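20 Mar 2021, Sellum kitchen set, dish task

Really good session! We got 432 episodes in the bank before lunch, and the new Dernex operators are picking up teleop faster than I did (took me a week to stop fighting the wrists). Only 8 thrown out, all for late starts.

Changing bowl positions between takes is paying off, I'm sure of it. Next: 100 more with the chopsticks moved about, then retrain and try 7 held-out layouts. Must ask Jokard for the longer cable ties.

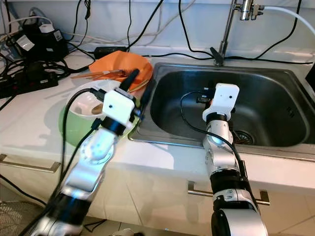 Left arm at the green bowl and white plate, right arm over the sink.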